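Applies to: lower bunk, single mattress, curtain hung from the bed structure. Last revised May 16, 2022.

## Making up a lower bunk that has a curtain

A lower bunk is harder to make than an ordinary bed. One long side is often against a wall, the headroom is low, and any curtain gets in the way of the corners. The procedure below uses a flat sheet. Fitted sheets follow the same order, minus the folding.

### Before you start

- Remove pillows, toys and baskets from the mattress.
- Slide the curtain fully to one end. If it does not slide, fold the lower half up and hold it with 4 clothespins.
- Measure the mattress depth. The Gundirora and Windetus foam models differ enough that a sheet cut for one will come up short on the other.

### Laying the sheet

1. Kneel on the floor at the open side. Do not kneel on the mattress.
2. Place the folded sheet at the far end and unfold it toward you.
3. Let the open side hang lower than the wall side by some 20 cm. The surplus is taken up in step 5.
4. Lift each far corner, fold the sheet under, and pull toward the near end.
5. Tuck the wall side first, then the ends, then the open side.

Check the far corners before tucking the open side. Slack collects there, and it cannot be pulled out later without undoing the ends. 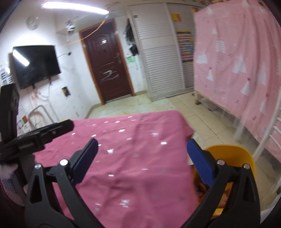 *Star-print sheet over the edge of the bed, with slight wrinkling near the far corner.*

To clear wrinkles of this kind, untuck the nearest end only, pull the sheet diagonally, and tuck again. Smoothing by hand moves the slack but does not remove it.

### Curtain clearance

The curtain should hang free of the bedding. A hem that is caught under the mattress will pull on its fixings each time someone sits down. On the Yip rail this loosens the end clips - check them when you change the sheet.

Keep the ladder side open. Bedding should not reach the rungs, and a basket left on the edge of the bed should be moved before anyone climbs.

### Washing

Wash printed cotton inside out at low heat. A drum speed of 600 rpm leaves fewer creases than a fast spin. Hang the sheet by its short edge.

Corrections to Seema Chauhan.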